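Teaching the gripper to load cloth, part 3: stuffing soft things into a hole

If you've followed parts 1 and 2, your handheld gripper is bolted together and the wrist camera is recording. Now for the fun bit — cloth! Rigid blocks are a fine warm-up, but fabric folds, drags and springs back, and you learn so much more from watching it.

What you'll need

An appliance with a lid and a top opening
A few pieces of knitted cloth in a strong colour
The gripper, with fresh finger pads (I cut mine from Durnico foam sheet)
Somewhere with decent overhead light

Step 1: Set up the target

Prop the lid fully open and leave it there for the whole session. Unplug the appliance. Put it at hip height if you can, as your wrist will thank you after 15 runs.

Step 2: Grab, lower, push

Pinch the cloth near one edge and bring it in over the centre of the opening. Let the bottom go in first, then push down in short strokes, moving your grip a little each time. Bright blue knit is my favourite for this, because it stands out so well against a dark opening and a pale base. 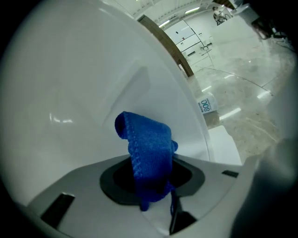

Step 3: Watch for loose yarn

Knits love to shed a strand over the rim. Don't stop the recording to fix it. Finish the push, then go back with the fingertips and tuck the strand in as its own little move. The robot will meet loose ends too, so it's great data to have.

Step 4: Change one thing at a time

Do 12 runs from the same starting spot, then turn the cloth, then try a different fold. I name each batch by fold and start position, and it has saved me hours of scrubbing through video.

Next up is trimming the clips and training on them. I can't wait to show you that one!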